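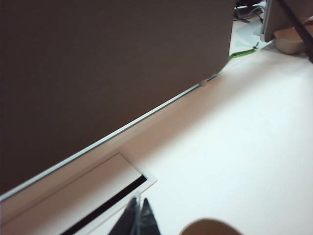 Slide 4: What the wrist camera gets

OK, so stay on this one for a bit and let people look. Brown panel, white desk, green cable, two fingertips at the bottom. When you're driving the arm by remote, this is the view you end up caring about, and it's a lot less than you think you'll have!

Point at the bowl, up in the right corner. Ask the room how they'd get there. Most people say "just go right" – fine, but a bar crosses over it up there, and you can't tell from this view how much room you've got. (At Fastia I would've steered straight in. I was very confident back then.)

Mention the cable too. I like to go slow near cables and I say so out loud, so whoever is learning next to me picks it up.

Slide 5: By hand or by remote?

At Flondari we started by hand. You grab the arm, you walk it through the job, and you can feel when it's about to bump something. Lovely! But your own arm keeps getting into the pictures, and after 15 runs your shoulder hates you.

Remote is easier on the body and harder on the brain. My first 2 days were awful. We ended up with 190 remote runs that October and I threw out nearly all of the early ones, mostly for dithering – I'd stop, wiggle, back off, try again, and the robot learned to wiggle. Do the wiggle with your hand here, it gets a laugh.

Slide 6: Stuff I'd tell a new driver

Pick your path before you touch the controls. Move at one speed. If you mess up, finish the run anyway and mark it, then start over.

Skip the Formont clip if we're running long. Questions after slide 7.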